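4. Materials and procedure

4.1 The booklets

The study was carried out in the evening schools of Menham and Greslow, where adult learners receive their reading material as printed booklets. The booklets are prepared on a computer in full color, but they are printed with black toner only, as color printing is too expensive for the schools. A teacher who prepares a page therefore sees one thing on the screen, and the learner gets another on paper. In the earlier interviews (Section 3) many learners complained that the pages were "dirty" or "too dark", and several of them said that they had stopped looking at the pictures and tried to manage with the text alone.

We prepared two versions of the same booklet. The first one, which we call the dark version, was printed with the settings that the schools had used before. The second one, the light version, was printed after the middle tones had been made lighter, while the black of the text was left the same. The wording, the order of pages and the typeface were equal in both. Both versions were printed at the Rudico print shop in Menham, on the same machine and from the same delivery of paper. Tanko Lawal checked the first and the last copy of each batch under a desk lamp and put aside one batch of the light version, where the toner had begun to fail. This batch was printed again.

The texts were of four kinds: letters from an office, instructions for use, short news articles and notices. We avoided stories, for the reason that readers differ very much in how they like to read a story, and some of them read the last paragraph first. Each text had one or more pictures on the same page. The pictures came from the common picture collection of the two schools, and the questions never asked for anything that could be found only in a picture.

4.2 Readers

A total of 242 adult learners agreed to take part, and 210 of them completed both sessions. Those who left did so mostly between the first and the second session, which fell in the harvest season. We compared their first session with that of the remaining readers and found no difference in the number of right answers, but we must say that the group which left was older, and this should be kept in mind when the results for older readers are discussed in Section 5.

All readers had attended the evening school for at least one full term. Readers who normally wear glasses were asked to bring them. Not all of them did so, and we noted this on the answer sheet – it would have been unfair to send a person home who had already walked to the school. Omolara Ojo explained the task in the local language before each session and again after the break. She used the same written text every time, and the readers could ask questions, but only before the booklets were opened.

4.3 Sessions

Each session lasted roughly 60 minutes, with a break in the middle. The sessions in Greslow took place on Saturday, when the rooms have daylight, and the sessions in Menham took place in the evening under ceiling lamps. This difference was not planned by us. We could not change the timetable of the schools, so the place was entered into the analysis as a separate factor. Half of the readers in each school received the dark version first, and the other half the light version first.

The readers marked their answers with a pencil. They were allowed to turn back to the text as often as they wished, because this is also how they read at home. After every page they marked on a short line how tiring the page had been. The left end of the line meant "not tiring" and the right end "very tiring". We had tested a scale with numbers before, but the learners tended to choose their favorite number again and again.
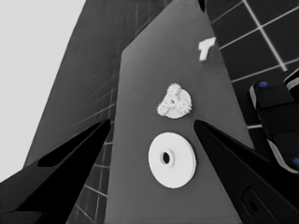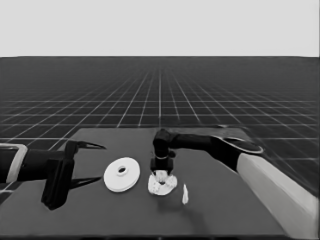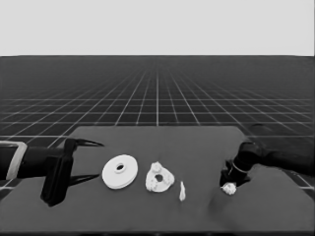
Figure 3. Computer-rendered views with black shapes and gray surfaces.

Does a lighter print help the readers to find the right answer?

The lighter print made reading less tiring for most readers, but the number of right answers stayed nearly the same in both versions.

4.4 Scoring

After removing the sheets that could not be read and the questions left open, 3,966 answers remained. Every answer was scored by two persons, Chukwuemeka Nwosu and Soledad Whitlock, who did not know which version the reader had used. Where they did not agree, the answer was discussed until they found a common decision. Most of these cases concerned the office letters, where the learners had written a correct sentence which answered a different question. Such answers were counted as wrong, but they were kept in a separate list.

The marks on the tiredness line were measured with a ruler from the left end. A few readers had put two marks on one line. We took the mark farther to the right when one of the two had clearly been crossed out, and otherwise we left the page out.

4.5 Limits of the procedure

Some weak points should be mentioned. The two versions could be told apart by anyone who held them side by side, and although each reader saw only one booklet at a time, it is possible that they talked about it on the way home. We also did not measure the light in the rooms. The teacher in Menham, Ekene Afolabi, told us that one lamp near the door had been weak during the whole term, and the readers who sat there may have found both versions harder. The seats were free to choose and we did not write them down.

A further point concerns the texts. The notices were much shorter than the office letters, so a page with a notice was finished quickly, and the reader then waited for the others. This waiting time can be a rest for one person and a source of impatience for another. For the second study, which is now under preparation with the Onyeka reading center, the texts will be brought to the same length as far as the subject allows, and the readers will be free to go on to the next page when they are ready.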